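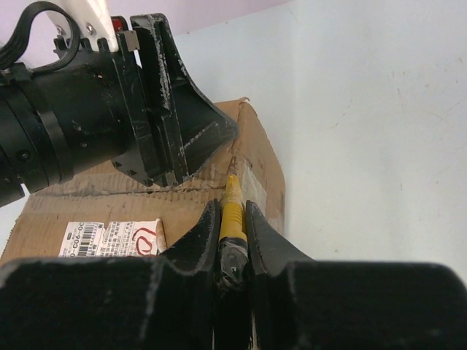 gluepot40 wrote in the other thread that a machine able to mark, cut and flatten boxes all day is still years off for a small shop, and that anyone shopping for one now should buy a better box knife.

Can a robot arm handle used cartons yet?
Posted by rackside_9 in Shop and Garage, March

Search this site Go Advanced

I don't fully agree with that, so I'm starting a new thread. We run a returns and repair counter in Clombridge. About 600 used cartons a month come through the back. Each one gets the old label struck out with a marker, the tape slit, and then it's either flattened for recycling or set aside for reuse. It's boring work and it falls to whoever is free.

I've been looking at a two-arm bench setup. The sales page for the Ojala shows it wiping a counter and folding towels, and the rep told me boxes are "similar." I have my doubts. Towels don't have staples in them. Has anyone tried one of these on cardboard, even for one step of the job? I don't need it to be fast. It could run from closing time until 5 a.m. for all I care.

tallow_and_twine
4:40 p.m.

We had one on trial for 14 days at our place in Vemgate. Different make, same general idea, two small arms bolted to a table. We gave it three jobs.

Striking out labels went best. If the carton was set down more or less in the same spot it could find the label and run a line across it. Pressure was the weak point. Too light and you could still read the address, too hard and it pushed the box along the table. We ended up putting a strip of rubber mat under the box and that helped more than any setting we changed.

Slitting tape we gave up on after the second day. Old tape lifts in some places and is stuck like paint in others, and the arm couldn't tell which was which. I also didn't like having a blade out there with people walking past.

Flattening worked on small boxes with the tape already cut. On anything bigger the second arm lost its hold on the flap and the box sprang back open.

Somebody still had to load and unload, so the time saved was small. I'd look at it again next year. One thing to ask your rep is how many tries went into the demo clip. Ours didn't want to say.

pegboard
5:15 p.m.

just get a baler

mill_end_supply
9:30 p.m.

A baler is fine for the flattening but it won't do anything about labels, and that sounds like half the work.

I help with Adum, a shared set of practice tasks for small arms. Box marking is one of them. Cardboard is harder than it looks. It bends, the surface tears, and clear tape throws glare that confuses the cameras. Hard plastic bins are much easier. Household chores have the same split: putting cups on a shelf is doable now, and making a bed mostly isn't.
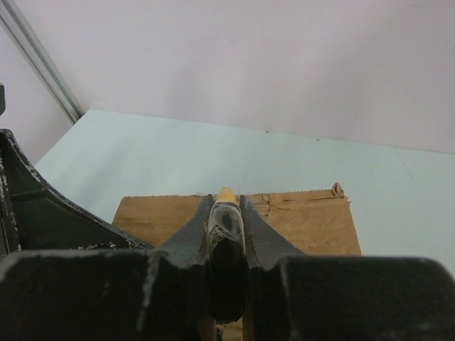
How many times do you have to show an arm a job like this before it can repeat it? For one simple step with one size of box, 30 good runs by hand control will get you something that works part of the time, and you should plan on several times that before you leave it alone overnight.

So my advice is to pick the label step only. Keep the box size fixed if you can, tape a corner stop to the table, and use a fat marker with the cap left off in a holder that grips it the same way every time. Caps are their own project. Budget for markers too, they dry out quicker than you'd expect.

If you do end up trying the Ojala, please post back with what it did on a torn box. All the clips I've seen use new ones.

Related
Best marker for writing over packing tape
Robot vacuum keeps climbing the shop mat
Used baler, what to check before buying
Is a folding machine worth it for a small laundry?
Removing label glue from plastic totes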